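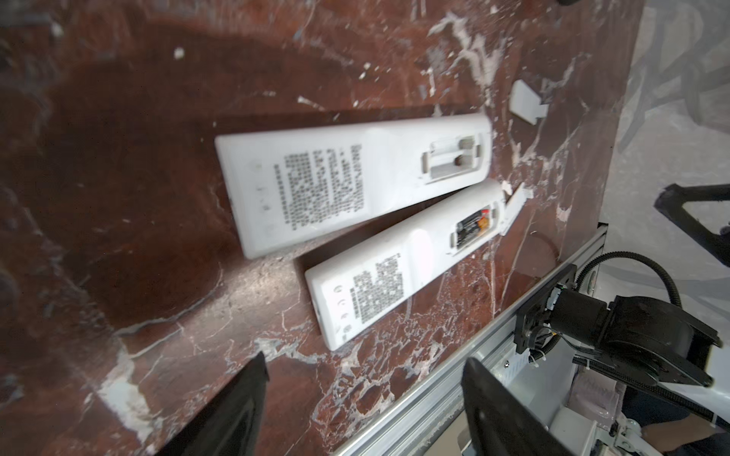

Wrist view from the demo – both remotes face down on the marble, one battery compartment empty, the other with its cells in.

Sun 10 February

Hi all,

quick one before my train. Answers to Leonora below, rest of the notes when I've typed them up.

Leonora Bautista wrote:
> Couldn't make the open day at Trendoron, very annoyed. Did they
> show the battery task in the end, or only the stacking again like
> in June? And is it worth me driving 70 miles for the next one?

Yes, batteries. It was the last station, past the Meline stand, so a lot of people missed it. Two white remotes, covers off or half off, a loose cover lying further up the slab. Two black fingers, no hand to speak of. They ran it for 10 minutes per group and you got to stand pretty close – closer than I expected tbh.

What I wrote down:

- springs are the hard bit. Pushing a cell in against the spring needs more feel than the fingers give you
- covers next hardest, thin plastic, not much to grab
- the people from Estrella asked about shiny surfaces and got a long answer, I lost the thread halfway thru
- 583 recorded runs so far on this task, they said. Didn't say how many were good ones!

Stacking was on too, same as June but faster.

Worth the drive? If you want the batteries, yes. Go in the morning, groups are capped at 8 and the list fills up. Parking is behind the Nanana building, not out front, I got that wrong adn had to walk back round.

Will send the handout once I find a scanner.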